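Subject: Re: [nundale-users] Chunk blending and jerky motion at the joins
List: nundale-users
In reply to: message from earlier in this thread

> We're running a two-arm setup with the stock Nundale executor and a policy
> that puts out chunks of 16 actions. Inside a chunk the motion looks lovely.
> At each join there is a visible twitch, worst at the wrist, and it gets a lot
> worse when the arm is going slowly near an object. I've tried turning up the
> smoothing and all it does is make the arm late. Is there a recommended way
> to blend chunks, or are people writing their own? Also, does anybody run the
> two arms on separate threads?

Yes! I had precisely this twitch for most of February and I'm so pleased somebody else has written it down, as I was starting to think it was our cabling.

Short version: try the overlap branch of Barura, which sits between the policy and the Nundale executor and does the blending for you. It's a small package (you can read the whole thing over a cup of tea) and it has made more difference to us than any retraining we did.

Longer version. The stock executor plays the chunk to the end, asks for the next one, and then starts that from its first action. But the first action was worked out from an observation taken before the policy ran, so by the time it reaches the motors the arm has moved on. You get a little step backwards, and then a catch-up. Smoothing hides the step by spreading it out, hence your late arm.

Barura does two things about it. It asks for the next chunk early, while the old one is still playing, and it stamps every action with the time it was meant for instead of just its place in the list. When the new chunk turns up, anything whose time has already gone by is thrown away, and the rest is faded in against the tail of the old chunk. The fade is a plain linear one. I tried three fancier curves and could not tell them apart on the plots, so I went back to linear and deleted the others – very satisfying.

The settings we ended up with:

chunk_length: 16
blend: linear
drop_stale: true
request_early_ms: 63
watchdog_ms: 500

The 63 is our measured time from observation to chunk, worst case, on our machine. Please measure your own! If you set it too low the old chunk runs dry and Barura holds position until the new one arrives, and you're back to stopping and starting, only with nicer log messages.

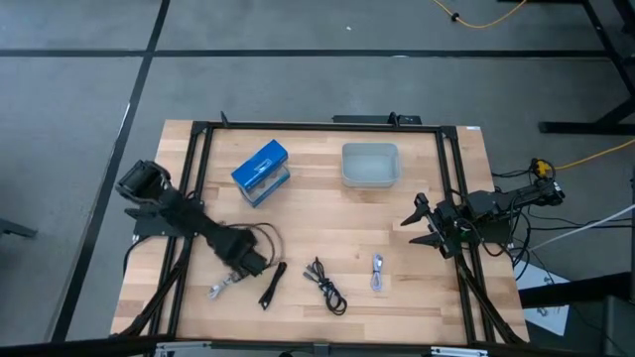 Slow motion near an object is where I'd look first, as you say. Our test job at the moment is picking up short cables and putting them away, and cables are wonderful for showing up this kind of fault. A block will forgive a small twitch as the fingers close. A thin connector gets nudged, and then the next observation is different, so the next chunk disagrees with the last one even more, and round you go. If you only test on chunky things you may not see the trouble at all.

One catch: don't blend the gripper channel. I did this at first without thinking, and the fade between "open" and "closed" gave us a half-closed gripper that hung there for a few ticks before making up its mind. There's an option called blend_mask that takes a list of joint names. Leave the grippers out of it and they'll switch over cleanly at the new chunk.

On threads: we tried one per arm and went back. Each arm was fine by itself, but the two drifted apart in time, and anything that needs both grippers close together suffered. Now we have one loop that writes to both arms in the same tick and one separate worker for the policy. If your bus can't manage both arms in a single tick I'd sooner lower the rate than split them up, though I'd love to hear from anyone who has made the split version behave.

For looking at the results I can't recommend the Zusura log viewer enough. It will draw the commanded and measured positions on one time axis with a line at every chunk join, and you can click a join to see both chunks laid over each other. We went through 400 joins from one afternoon that way, and the bad ones nearly all had the same shape: a stale chunk after a slow camera read. I'd been blaming the policy the entire time. The fix was to stamp the observation when the image is taken and not when it lands in the queue. It's a single line in the camera node, and it's worth checking yours before you touch anything else.

What I haven't sorted out is the case where the two chunks really do want different things, say one goes to the left of an object and one to the right. Fading between those sends you straight down the middle! Barura has a max_disagreement setting that skips the fade and keeps the old chunk a bit longer, but I've only played with it for an evening and have no sensible number to offer.

If you can put up a log with a few bad joins in it I'll happily have a look. Say which executor version you're on too – the older ones count time from the start of the chunk, and Barura needs a flag for that.

Esposito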